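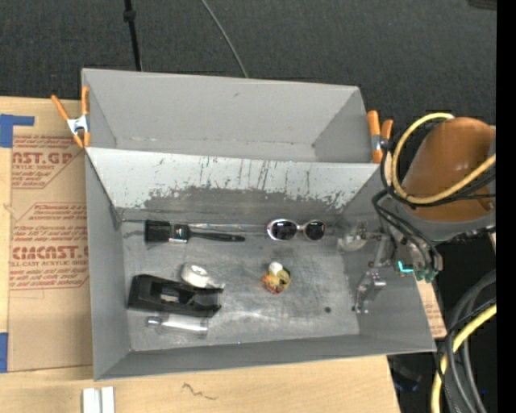
Attachment 1: the two-compartment metal bin

Ticket: Dovbridge home charger drops out mid-charge, car is an Enine hatchback
Opened by: Capucine Chauvin
Opened: 2025-11-18
Status: waiting on customer

Hello, me again! I had the cable replaced under warranty in July and all was well until the clocks went back, so please don't send me another cable. I've got a drawer full of your paperwork already.

What happens now is this. I plug the car in when I get home, the charger light goes green, the app says "charging" and everybody's happy. Then at some point in the night it stops, the light goes amber and the car sits there until morning. If I unplug it and plug it back in it starts again as though nothing was the matter. Twice last week I set off for work with barely enough to get to Royer and back, and there's a long hill on the way home.

Things I've tried so far:

Turned the charger off at the consumer unit, left it for 5 minutes, turned it back on. Lasted one night.

Deleted the app and put it back on. No change, and it forgot my tariff (thanks).

Turned off the schedule in the car so only the charger has one. I thought I'd cracked it because I got 2 good nights in a row, then it was back to amber.

Used the public post behind the library. Charged perfectly, start to finish, so I really don't think it's the car. The Enine garage had a look as well and found no stored faults on their side.

The charger is on firmware from the summer, whichever one came with the new cable. The app won't tell me the number, it just says "up to date".

Capucine

Reply from Graça Lobo, Dovbridge support

Hi Capucine, sorry you're back with us so soon. I've read through the July ticket and I agree, no more cables. I pulled the log from your unit and I can see the sessions ending, but they don't end on a fault. They end on a "load limit" message, so the charger thinks the house is using too much and backs off. It ought to start up again by itself when the load drops and it isn't doing that.

Do you have anything big that comes on overnight? Electric shower, storage heaters, immersion? And could you tell me what the load limit is set to in the installer menu? You can look at it without changing anything — hold the logo for a few seconds and it's on the second page.

Capucine again

Ooh, now you're asking. We had a Hirel water heater put in at the end of the summer and it does come on at night, on the cheap rate, same as the car. I hadn't put the two together at all. My neighbour has the same charger and gas hot water and never has any bother.

I found the menu. It says 40 A for the limit and "resume: manual". Is that second one supposed to be manual? I certainly didn't choose it and I can't imagine why anyone would want it at three in the morning.

I've moved the heater so it starts after the car should be done, and last night it charged right through to the top. First time in ages! I don't want to leave it like that though, because the last one up gets a cold shower.

Graça Lobo

That's very helpful, thank you. Resume should be on automatic. I think the setting got reset when the engineer paired the new cable, and it wouldn't have shown until something else in the house pushed you over the limit. I've changed it from here and it should show as "auto" once the unit has checked in. Please leave the 40 A as it is, that one belongs to your installer.

Could you put the heater back to its old time and let it run for a few nights? If you get amber again, don't unplug it, just note the time and I'll match it to the log.

Capucine

It says auto now. Heater's back where it was, car's plugged in, fingers crossed. Will report back.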